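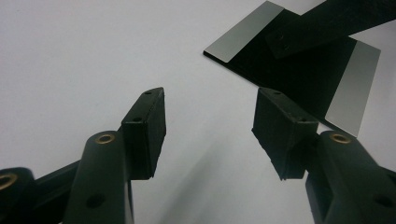

Purneck Benchtop Coatings: Frequently Asked Questions

These answers apply to the Purneck two-part coating in satin and matte finishes. For the older one-part product sold under the Vimell label, refer to the sheet supplied with the tin.

What substrates can be coated?

Sound timber, MDF, plywood and previously painted board. Bare metal requires the Vimell etch primer first. Oiled timber should not be coated unless the oil has been fully removed. A solvent wipe alone does not achieve this on open-grained species.

How should an existing painted surface be prepared?

Wash with sugar soap, rinse twice and allow to dry overnight. Sand to a uniform dull finish, vacuum, then wipe with a lint-free cloth. Glossy patches remaining after sanding are the usual site of later peeling. Fill dents before the final sanding pass. Filler applied over the first coat will show as a flat spot under low-angle light.

What is the mixing ratio?

Parts A and B are supplied pre-measured. Combine the full contents of both tins and stir slowly. Splitting a kit is not recommended. If a split is unavoidable, measure by weight on a kitchen scale at the ratio printed on the lid. Volume measurements are not accurate enough for this product because the two parts differ in density.

How long is the mixed coating usable?

Up to 11 hours in a closed container in cool weather. Pot life falls sharply in summer. A batch mixed on a hot January afternoon should be applied straight away. Do not thin a batch that has begun to thicken; discard it.

How many coats are required?

Two coats over primer. A third coat is permitted on benches that receive heavy use. Recoat on the same day where possible. If the first coat has been left overnight, abrade it lightly before proceeding.
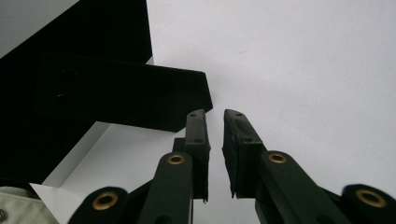

Which colours are stocked?

Colour 1877 is a cool white with a slight grey cast. Colour 2582 is a warmer off-white and is the closer match for kitchen joinery painted in cream. Both are held in satin and matte. Other colours are tinted to order by Kikuchi and cannot be returned. Order enough for the whole job at once, as tinted batches vary slightly.

Why does my white bench look blue?

Cool lamps are the most common cause. Colour 1877 reflects whatever light falls on it and will read as blue-grey under daylight tubes. Check a painted sample card in the room, at the time of day the bench is most used, before ordering. Hideaki Nagano in the colour room can post cards on request.

Is white suitable for a workbench?
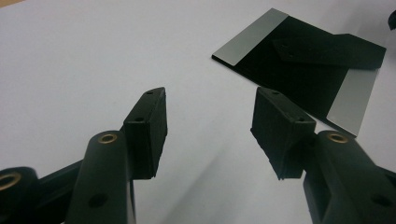 White is a practical choice for assembly and repair benches, provided the user accepts more frequent cleaning. It returns light to the underside of the work and makes dropped fasteners easier to find. Dark parts stand out strongly against it: the black angled bracket and the flat plate beneath it, with its silver end strips, are both easy to pick out on the white top. Bright plated washers are less visible, and a small grey or black mat is useful when sorting them. For heavy hammering or grinding, a sacrificial board should be placed over the coating whatever its colour.

When can the bench be put back into service?

Light use is acceptable after two days. Clamps, vices and anything with rubber feet should stay off until the coating has fully hardened, as plasticiser from rubber can mark a fresh film. Hardening times for each season are printed on the tin.

How are marks removed?

Use a damp cloth with a small amount of dish soap. Pencil comes off with a soft eraser. Permanent marker may be treated with methylated spirits on a cotton pad, tested first on an inside edge. Abrasive creams will polish a matte finish and leave shiny patches that cannot be reversed without recoating.

Can chips be repaired locally?

Yes. Feather the edges with fine paper, apply the Dulari touch-up with a small brush and level it once hard. Touch-ups on matte are less noticeable than on satin.

Who handles technical enquiries?

Hiyori Honda answers product questions and Osamu Amano handles warranty claims. Include the batch code from the base of the Part A tin.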